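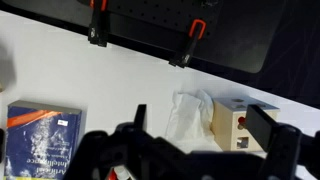

*Figure 1. Tabletop with a thick book, a crumpled tissue and a wooden cube.*

## Week 4 - Clearing and sorting a work table

Read this before the July practical. Bring a pencil and the blank sort sheet from the back of your Plesta workbook.

### What counts as clutter

For this unit, an item is clutter if it has no job to do on the table in the next hour. A book you are reading from is in use. The same book lying closed while you do something else is clutter, even though it is worth keeping.

We use four groups:

- **Rubbish** - used tissues, wrappers, scraps
- **Return** - things with a home elsewhere, such as books and borrowed tools
- **Stay** - things needed for the current task
- **Query** - anything you can't identify or don't know the owner of

In Figure 1, the crumpled white tissue goes under Rubbish. The thick blue book, *Artificial Intelligence*, goes under Return. The wooden cube could be Stay or Query depending on the task, and you should write down which one you chose.

### Order of work

1. Take rubbish off first. Pick up tissues by hand or with tongs and bin them straight away. Wash your hands before touching paper or books.
2. Move heavy flat items next. Slide a hand under the spine side, support the other edge and lift. Don't drag a book across a white surface, as some covers leave marks.
3. Collect small items in one tray.
4. Wipe the table from the back edge to the front.
5. Put back only the Stay group.

### Shelving the Return group

Books go to the Patiseo shelf, spine out and upright. Anything too tall for it goes flat on the bottom shelf of the Nedelcu cabinet, which has a clear width of 700 mm. Measure before you stack - the cabinet door won't close over an overhang. The practice table is 1051 mm long, so two people can work at it, one at each end.

Query items go in the Plirnis tub with a slip saying where they were found.

### To hand in

- One completed sort sheet
- A short paragraph on an item you found hard to place
- Your table sketch, before and after

Reading: workbook pp. 261 and 378.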